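When a robot squashes the pear

People who sell robots like to tell you how clever they are. You may have heard that one will soon do your tidying up, or fetch the shopping. Before you believe it, ask a simple question. What happens when it gets something wrong?

Take fruit. Picking up a pear sounds like the easiest job in the world. You did it when you were a baby, and you probably dropped it too. A robot has to work out where the pear is, which way round it is lying, and how hard to squeeze.

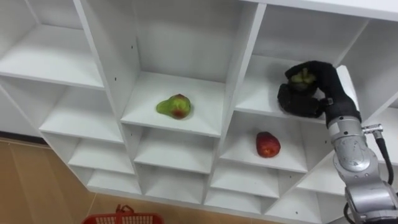

Squeezing is where the trouble began at Jirnen, a small workshop in Holport. In March, a robot there closed its hand on a ripe pear and kept on closing. Juice ran down its fingers. The robot did not stop, and its screen said "grasp complete", as if all was well.

Hülya Canpolat, who looks after safety at the workshop, wanted to know why. She found that a sensor in the thumb had failed. A sensor is a part that measures something, and this one was meant to measure push. It had got stuck on one number: 2. However hard the thumb pressed, the number stayed the same, so the robot went on thinking it was being gentle.

"Our tests all used plastic fruit," she said. "Plastic fruit doesn't squash, so we didn't spot it."

That should make you a bit suspicious. The workshop had done 324 practice picks and called nearly all of them a success. How many of those were too hard? The records can't tell us.

A squashed pear is only a mess. Now think of a robot that walks about a room with a basket. What if it grabbed a finger? What if it tripped over its own cable?
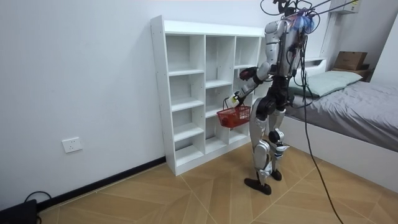 Soledad Saavedra writes the rules for people working near the robot. Her first rule is to stay well back while it is moving, even if it looks as though it has finished. Her second is that one grown-up must always have a hand near the stop button. If a sensor gives the same reading for 30 picks in a row, the work stops and the hand gets checked.

Are those rules enough? They would have caught the stuck thumb in the end, but 30 is a lot of pears. I would choose a smaller number. Canpolat says a smaller one would stop the robot too often when nothing is wrong. She may be right, but I'd like to see the test that proves it, with real fruit this time.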